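Home | News | Community | What's On | Contact

Kinthorpe toy swap to return in July with paper bag rule

Last updated: 4.15pm
Reading time: 2 minutes

Families in Kinthorpe are being asked to bring their unwanted toys in open paper bags when the town's toy swap returns in July.
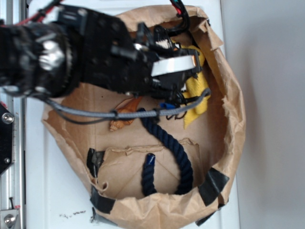
Old bags welcome

Organisers say the bags do not need to be new. Crumpled or torn ones will be accepted, and a weak rim can be held with a few strips of tape. An open brown paper bag with things like an orange ridged toy and a length of thick navy rope in it is fine as it stands, and there is no need to wrap anything.

Plastic sacks and sealed boxes were allowed last year, when 3,208 items were handed in. Of those, 1,914 found a new home on the day. The rest went into storage at the Husodum hall and were sorted over the winter.

Behrouz Mirzaei, who runs the swap, said sorting had taken far too long.

"We had sacks knotted so tightly that we had to cut them open," he said. "With a paper bag you look in from the top and see what you've got. If the bag is on its last legs, put some tape on it and bring it along."

Rope and cord

Skipping ropes, play ropes and other lengths of rope can be handed in this year for the first time. Frayed ends should be bound with tape before they arrive. Ropes will be kept on a separate table from toys meant for under-threes.

Battery toys will be taken if the batteries have been removed. Soft toys should be washed. Car seats, cycle helmets and anything with a broken plug will be turned away.

Where to take them

Bags can be left at the Husodum hall or at the Kiiskinen shop on Tisau Road during opening hours. There is a limit of two bags per household.

A total of 54 families have put their names down so far. Entry on the day is free, and people who have nothing to hand in can still come and choose something. Doors open at 10am.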